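Sizwe Swanepoel has worked with families of small children for many years, first in a clinic and now in a shop in Durkar, where he gives advice on feeding. I met him on Feb 23, 2018, in the small kitchen behind the shop. I wanted to speak about one question which many parents bring to him: when should a baby leave the bottle and start to drink from a cup?

"Most people expect me to give them a date," he says. "I do not have a date. I have a child in front of me, and I look at what this child is doing."

He likes to see that a baby sits well and brings objects to the mouth with both hands. Then he suggests offering an open cup with a very small quantity of water at one meal of the day. The parent holds the cup at first. "Two sips are enough. If it goes on the shirt, it goes on the shirt."

I asked him about cups with a spout and a valve, which fill a whole shelf in his shop. He is not against them, and he sells them every week, but he finds that parents keep them too long. "For the car, fine. At the table I prefer the open cup, or a straw. With the valve the child is still sucking, so it is a bottle with another shape."

Swanepoel keeps a notebook of the questions he receives. Last year he wrote down 1,147 of them, and 388 were about cups and bottles. Sleep came second. The question that surprised him most was from a grandfather in Clalmont who wished to know if he could warm the cup as he had warmed the bottles. "I told him he can, but why give himself the work? Water from the kitchen is good."

The evening bottle is, in his experience, the difficult one. It belongs to the cuddle and the song, and parents are tired. He advises to leave it for last and to move it earlier, before the teeth are brushed, so the child does not fall asleep with milk in the mouth. One family needed 41 days for this. He remembers it because the mother, Mrs. Furukawa, marked each evening on the calendar and brought it to show him.

"She was thinking she was slow," he says. "I said to her, look, your daughter drinks from a cup and everybody is sleeping. What is slow?"

When a child refuses completely, he asks the family to stop for one week and then begin again with a different cup. He also asks them to let the child play with cups away from meals, in the bath or on the floor, and to drink from the same kind of cup themselves. If a child coughs often when drinking, or does not gain weight, he sends the parents to their doctor and does not try to solve it in the shop.

In May he will start a morning group for parents with babies from six months. Places are few and he takes names at the counter.

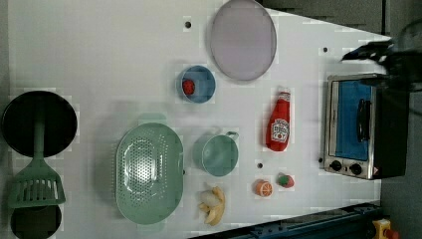

*Toy kitchen pieces, with a mint-green cup among them.*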